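Home Reviews Rehearsal Room Costumes Contact

Last updated: November

The Clemura folding music stand, after a full run of shows

I play second keyboard and a bit of accordion for a small musical theater company, and if you have ever sat in a pit that used to be a storage closet, you know how much of the job comes down to where you put your pages. Our fall show had a score of 742 pages once all the reprises and scene changes were printed out, so I finally gave up on my old wire stand and bought a Clemura.

I'll start with what I love, because there's a lot of it! The desk is wide enough for three pages side by side, with a lip along the bottom deep enough to hold a fat binder and a pencil. It goes up and down with one hand, and it stays where you leave it. My old stand used to sink during the ballads, little by little, until I was playing the last verse with my chin on my chest.
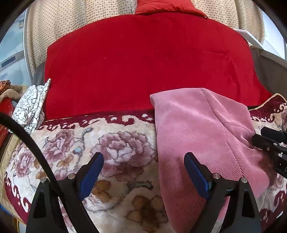
The legs fold flat and lock with a collar that you twist. It took me a few evenings to get the feel of it (righty tight, then a bit more than you think), and on opening night I hadn't turned it far enough, so the whole thing did a slow curtsy in the middle of the overture. Yareli Ventura, our clarinet, caught it with her foot and didn't miss a note. Since then I give the collar an extra twist and it has behaved itself for 11 performances.

Now for the grumbles. It's heavy. I carry it up 2 flights of stairs to the rehearsal room along with the accordion, and by the top I am talking to myself. The bag it comes in is thin, and the zipper on mine split before the dress rehearsal. I also wish the desk had a rubber edge, as a loose page slides right along it if the drummer is having a good night.

I tried Isauro Nava's Sevau stand for one matinee to be fair to it. It's lighter and folds smaller, and for a singer holding a single sheet it would be lovely, but it wobbled under my binder and the clip for the lamp got in the way of every page turn.

So I'm keeping the Clemura, and I've sewn it a new bag out of old costume canvas. If you drive to your shows and play from a thick book, I think you'd be very happy with it. If you take the bus, try lifting one in the store first.

Comments

Fulgencio Salinas: Same trouble with the zipper. Mine went in the parking lot in the rain.

Hinata Uchida: Does the desk come off? I'd want to pack it flat under my cello case.

Ezequiel Ledesma: Hinata, yes, it lifts straight off once you loosen the knob at the back.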